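How does a robot learn to tidy a table?

You learned to pick things up before you could talk. You grabbed at spoons, missed, dropped them and tried again, thousands of times. A robot has to learn this too, and one of the ways it can learn is by being given examples. This page is about where those examples come from.

What is an example?

Think about learning to tie a shoelace. Somebody might tell you what to do in words, but it is usually easier if they show you. You watch, then you copy.

For a robot, an example is a recording of a job being done from start to finish. It has two parts. The first part is what the cameras saw. The second part is a long list of numbers showing how each joint of the arm was bent at each moment. Put together, they say: when things look like this, move like that.

One recording like this is called an episode. Most episodes are short. Picking up a toy and putting it down somewhere else can be over in less time than it takes to clean your teeth.

Where are examples made?

The Orgate project makes its examples at small tables like this one. Each table has two arms, and each table has a name. The people who work there call theirs Khan and Vemer.

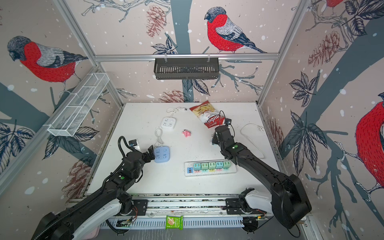
Two robot arms at a table with power strips, a bag of chips (we would say crisps) and a small pink toy.

The arms do not know what to do yet, so a person has to move them. This is called teleoperation, which means working something from a distance. The person holds a pair of handles nearby. When the handles move, the robot arms move in the same way. When the person squeezes, the gripper closes. A gripper is the robot's hand, and these ones have two fingers.

It is harder than it sounds. New operators spend their first Monday practising, and none of those practice goes are kept.

Why power strips and crisps?

The things on the table are chosen because they are different from one another. A power strip is hard and keeps its shape. A crisp packet crumples when you squeeze it, so it looks a bit different every time it is picked up. Cables are the most awkward of all. They bend, loop and get caught on things, and a robot that has only practised with blocks will have no idea what to do with one.

The wallpaper matters as well. If a robot only ever saw plain white walls, it might get muddled in a room with patterns. Birds and leaves in the background help it learn which parts of a picture to take notice of and which to ignore.

What does the robot see?

There is more than one camera. Some stay still and look at the whole table. Others are fixed near the gripper and travel with it, so they get a close view of whatever the fingers are about to touch. From there you can see things that are hard to make out from further away, such as the metal pins of a plug or a knot in a cord.
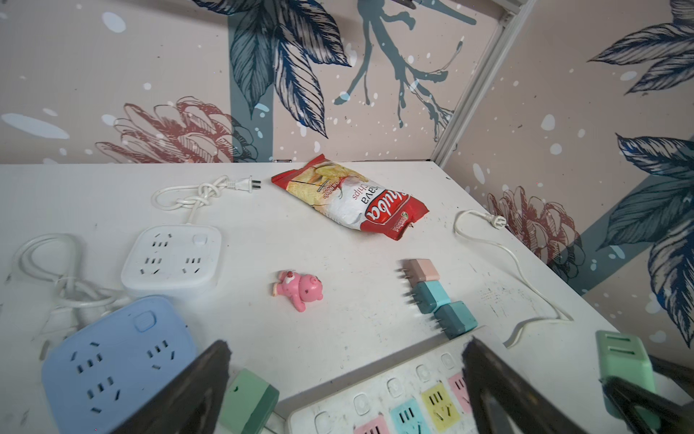 How many examples are needed?

More than you might think. For one job, the Orgate team set out to record 130 episodes on the first table. Then they moved the objects about, swapped some for others and carried on. By May they had 2,004 episodes for all the jobs put together.

Not every episode is used. Somebody watches each one and decides whether it is good enough. In one batch of 80, they kept 43. The rest had problems – a camera had stopped, or the operator had waited too long in the middle.

Mistakes are not always thrown away. If the gripper misses a plug and then goes back and gets it, that can be a useful example, as it shows the robot how to put things right.

What happens next?

The episodes go to a computer program called Brosonon. It looks through them again and again, making guesses about how the arm should move and checking each guess against what the person did. At first the guesses are poor. They get better bit by bit.

Then the robot has a go by itself, with a person standing by the stop button. If it keeps getting one thing wrong, the team records more examples of that one thing.

Try it yourself

Put five things from your pencil case on a table. Ask a friend to close their eyes and be the robot. Guide them to pick up one thing, using only words such as left, right, down and squeeze. Write down every instruction you gave. Now move everything and see if the same list still works.

Words to know

Episode – one recording of a job from start to finish.
Gripper – the part of a robot that holds things.
Operator – the person who moves the robot while it is being recorded.
Teleoperation – working a machine from a distance.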